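March 27, 2026
Notebook, kanji reading deck, signage and appliance set

Picked up where the last entry stopped. The deck now holds 2,000 cards, but the part I care about this week is the 101 compounds you meet on doors, elevators, ticket gates and air conditioner remotes. Went through all of them in the Wukel export and checked readings against the Hollard word list.

Problems found:

Open and close in elevators. 開 and 閉 are still the worst pair. Both have the gate around them and testers go by the outline. The cards show them at full size in a clean font, where the difference is easy. At button size it is not. Rebuilt both cards with the character at 10 point and no furigana on the front.

Push and pull. 押 and 引 are fine alone. They fall apart when the card gives 押す and 引く in a mixed run, so the okurigana is doing the work and the kanji isn't being read. Made a second version with the kana removed.

Remote control set. 冷房, 暖房, 除湿, 停止. People learn 停止 first and then guess the others by position on the remote. Shuffled the order so position is no help.

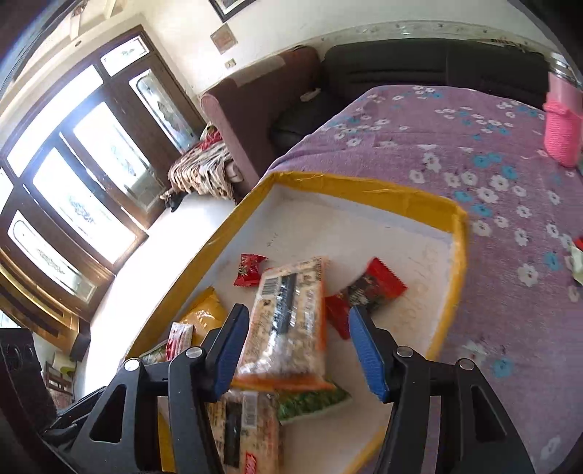
Thambiah disagrees about taking the kana off. The note left on the shared sheet says a door in a real building will often have the す or く on it, so a card without it trains for something harder than the door, and beginners will drop the deck before they get any benefit. Fair point. Compromise for now: kana stays on for the first three passes, then comes off. Will see in April if the drop-off changes.

Also looked at 非常口. Everyone gets the meaning because of the green running figure, and almost none can say it. Took the figure off the card. ひじょうぐち, with the g, and I had it wrong as くち in the audio file. Re-recorded. The old file is still in the Lorano folder and needs deleting.
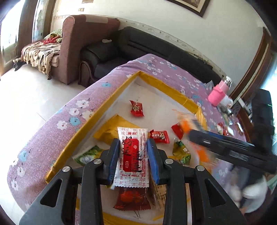 Snack packet with Chinese characters and "ALL'S WELL" in red.

Fonts. Tested the set in a rounded gothic and in a mincho face. 13 cards were missed in mincho that had been right in gothic, mostly ones with thin horizontals: 量, 書, 事. Adding a font switch to the card template so each review draws one of the two. Brush style can wait, it is a separate problem and most of this set never appears in it.

To do:
Delete old 非常口 audio
Split 大 and 小 into their own mini set with the flush lever cards
Check whether 使用中 and 使用禁止 should be shown together or days apart
Ask Thambiah for the door sign list again, my copy is missing the second page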